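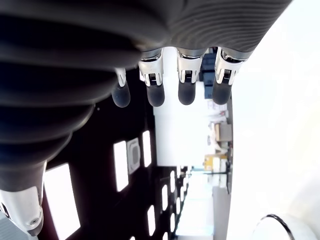 The revised terms for paper and digital vouchers under the Clivow scheme take effect at the start of the new quarter, and this message replies to the query copied below. Most of the correspondence received by the Scheme Office concerns the relationship between the issuer, the shop, the clearing desk and the cardholder. These should be thought of in the manner of the dark grey fingers pointing down in their row, each with its own silver joint and all belonging to one hand. Each party acts separately, but the terms bind them together, and a voucher accepted in error by one will be queried by the others.

The earlier message is reproduced in full, as several shops have asked the same thing by telephone.

> On Dec 6, 2023, the Drastley branch wrote to the list:
>
> Dear all,
>
> We should be grateful for guidance on three matters which have come up at our tills since the new vouchers were posted.
>
> The first is the Flikier washing liquid voucher. The front says "2 for the price of one, any size". The small print on the back says the offer is limited to the large bottle. Customers read the front and our cashiers read the back, and we have had some unpleasant exchanges as a result. Which side prevails?
>
> The second concerns the minimum spend. If a customer uses a voucher and the total then falls below the minimum, does the voucher still stand? Our till allows it. The Benmoussa shop across the road has apparently been refusing it, and customers are being sent back and forth between us.
>
> Finally, we still hold a bundle of vouchers from August which were returned to us by the clearing desk without a covering note. We do not know whether we are to resubmit them, bear the cost ourselves or destroy them. There are 153 in the bundle.
>
> A reply before the weekend would be appreciated if at all possible.
>
> With thanks,
> Drastley branch, front office

The Scheme Office replies as follows.

On the Flikier voucher, the wording on the front prevails. It is a long-standing rule of the scheme that a restriction which appears only on the reverse cannot be used to refuse a customer. Shops should accept the voucher against any size of bottle until it expires, and will be reimbursed for the full value of the free item. The printer has been told of the error. Replacement vouchers will carry the size restriction on the front, directly under the offer, and will have a new reference beginning 2238 so that cashiers can tell the two versions apart. Please do not ask customers to exchange the old version for the new one. 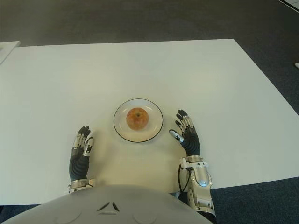

The minimum spend is measured before any voucher is applied. A basket that reaches the minimum at the shelf price has qualified, whatever the total may be once the discount has been taken off. The Drastley till is therefore correct, and the Benmoussa shops have been written to separately. Please note that the rule applies equally to vouchers for loose goods. Where a voucher offers money off fruit, for instance, a single apple such as the red and orange-yellow one on the white plate is a qualifying item, provided that the rest of the shopping brings the basket up to the minimum. There is no requirement to buy a bag, and cashiers should not suggest that there is.

As regards the returned vouchers, they should be resubmitted. The clearing desk sent back a number of bundles during the summer where the shop code had been left off the cover sheet — this ought to have been stated in a note, and the office regrets that it was not. Please complete a fresh cover sheet, mark it "second submission" and send the bundle by tracked post. Do not add current vouchers to the same envelope. Payment will be made with the next ordinary settlement.

Shops are also reminded of the following points, which have been raised by others on this list.

A voucher shown on a telephone screen is valid only if the code can be scanned. A photograph of a paper voucher is not a digital voucher and should be politely declined.

Two vouchers may not be used against the same item. They may be used in the same basket.

The scheme will print roughly 3000 copies of the revised till card, which sets out these rules in large type. Shops needing more than one card per till should say so by return.

Questions on individual claims should be sent to the Scheme Office and not to the whole list, as they often contain account details. Questions on the meaning of the terms are welcome here. The full text of the revised terms will be circulated as a separate message once the section on expired vouchers has been agreed with the issuers — until then the present section continues to apply, including the seven days' grace for vouchers sent out by post.

Manuela Negri
Scheme Office, Clivow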